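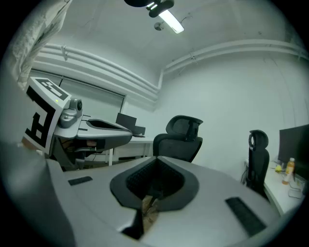 Jericho Dumlao says his cousin's office got rid of its evening cleaner in May and expects a machine to be doing desks and trash by next year. I read his post twice and I still don't buy it. We run a small office on the second floor at Catacutan, and a salesman wants $2,484 up front for a "tidying assistant" called the Worniter. Has anyone seen one of these clear a desk? I don't mean vacuum a floor. I mean pick up a scrap of cardboard, put the bottle in recycling and leave the cables alone.
Posted by Yolanda Villanueva, November 17, 2023

Senyo Amoah
No, and I've sat through 3 demos from different sellers. Picking up the scrap is the part they like to show you. Crumpled cardboard is easy to squeeze and it doesn't matter if you crush it. Ask for a half-full bottle next to a keyboard. Then ask how the thing knows which paper is trash and which is somebody's invoice. At Skuvham the rep moved the chairs out of the way before he started, and one desk still took 45 minutes. I could have done it with a coffee in my other hand.
If you're tempted, get a trial in your own room with the chairs left wherever people left them, and don't sign anything that day. Also ask who pays when it pulls a monitor cable out.

Kieran Whitlock
floor robots are fine, had one for years. arms are not there yet. my brother in law says they'll be 100 bucks soon, he said that about 3D printers too

Jericho Dimaculangan
I'm a bit less gloomy than Senyo. Sorting the same part into the same bin all day, sure, we have an arm at Stillby that does it and I wouldn't go back. But the bins are bolted down and the parts never change. Your desks change every hour. Keep the cleaner and ask again in a couple of years.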